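Packing Bench, Zepeda Building – Gallery

Page 2 of the Zepeda set. The first page has the loading door and the shelving; this one stays with the packing bench and the work done at it.

The bench handles small orders for Ilosstead, mostly replacement kitchen parts: lids, knobs, hinges, drawer runners. In February it shipped 3,402 parcels, of which 2,157 went out in the smallest carton. The remainder used the medium carton or a padded mailer.

Work runs from left to right. Cartons are folded on the left, filled in the middle and weighed on the right. Labels are applied after weighing. Glass lids get a paper wrap and a divider, and metal parts go in a bag first so they do not scratch anything packed next to them. Hinges are paired before bagging.

The bench height was raised in the same month after Montserrat Pacheco measured the reach to the upper bins. Bin order was left alone, apart from the drawer runners, which moved down one row.

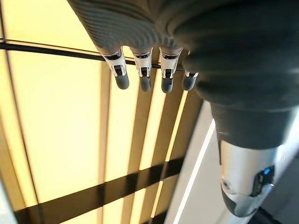
Tape is the paper kind, supplied by Trostus in cases of 18 rolls. A case lasts some 579 cartons if each one gets a single strip top and bottom – heavier orders take two strips on the bottom and use it up faster. Part rolls stay on the bench until finished.

Returns are checked on a separate table and do not pass through this area. They are on page 3, with the Pakska shelving.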